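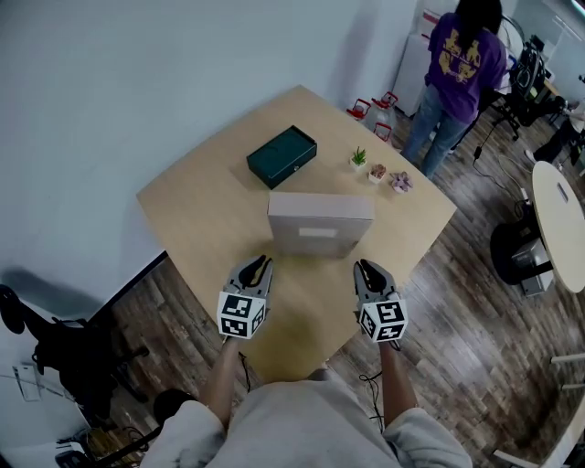 bdeschamps wrote:
I would not send it by parcel at all, if I were you. Pottery from the Langlois years is fired low and it chips when you only look at it. Last January I sent a tureen to my cousin in Pritport, wrapped very well, and it arrived in three pieces. Take it by train on your knees.

ilum_teapots wrote:
Thank you for the answer. By train is not possible for me, it is over 800 km and the buyer wants it this month. I repeat the question from my first post for those who join now. It is one teapot with its lid, no chips, 28 cm from handle to spout. The cardboard box is a plain one. I have old newspapers, bubble wrap and a bag of paper strips. What do you put inside the pot, and does the lid travel in its place or apart?

kilnside wrote:
Lid apart, always. Wrap it on its own and put it beside the pot, never on top. I have sold on here for years and all my lid disasters came from leaving it in place with a bit of tape.

Also, tape on old gilding takes the gilding off. Ask me how I know.

Makel wrote:
I disagree a little with kilnside. If the lid has a deep flange it can travel upside down in its own opening, with a sheet of soft paper between. The museum where I worked for a time did it so. The knob points down into the pot and nothing can hit it. But you must fill the pot first, not too hard, so that the knob rests on something.

kilnside wrote:
With respect, a museum van is not a sorting belt. Parcels get dropped from waist height and I pack for that.

Makel wrote:
That is fair. I only say it is possible. For a normal parcel service I would maybe also do it your way.

bdeschamps wrote:
You two can argue but the spout is what breaks. It was the spout of my mother's pot, twice. Roll a piece of bubble wrap around the spout until it is as thick as the body, and do the same in the loop of the handle. The pot should end up like a ball, without any part that sticks out.

ilum_teapots wrote:
This I did not think about, the loop of the handle. Thank you. And newspaper directly on the glaze? A friend told me that the ink goes into the small cracks.

old_crackle wrote:
Your friend is right for crackled glaze. White tissue first, then whatever you like. I have a cream jug with half of a football result on its belly and it does not come off, I tried everything except sandpaper.

kilnside wrote:
Agree on tissue. And two boxes, one inside the other, with a good hand's width of filling on all sides between them. The postage goes up, but the buyer can pay it. What is it insured for?

ilum_teapots wrote:
The sale price is 186 euros. The service covers only 60 without a supplement, and I read in the conditions that "fragile ceramics" are excluded even with the supplement. So I do not know what I would be paying for.

kilnside wrote:
For nothing, then. Put the money in the second box.

bdeschamps wrote:
I still say train. But if you must: photograph every layer while you pack, and write to the buyer before you send it that they should do the same when they open. My name is on a claim from last year, Bernadette Deschamps against the parcel company, and the only reason I got something back was the photographs.

Makel wrote:
One small thing more. When it is closed, shake it gently near your ear. If you hear or feel anything move, open it and add more filling. The paper strips settle after some hours, so do it again the next morning - I had to reopen a box this way and there was space for a whole fist at the top.

ilum_teapots wrote:
I will do tissue, then bubble wrap, the lid apart, and two boxes. I must still find the bigger one, the shop near me has only flat ones for books. I will write when the buyer has opened it.

old_crackle wrote:
Try a shoe shop, they throw away the big delivery cartons. Go in the morning before they cut them up.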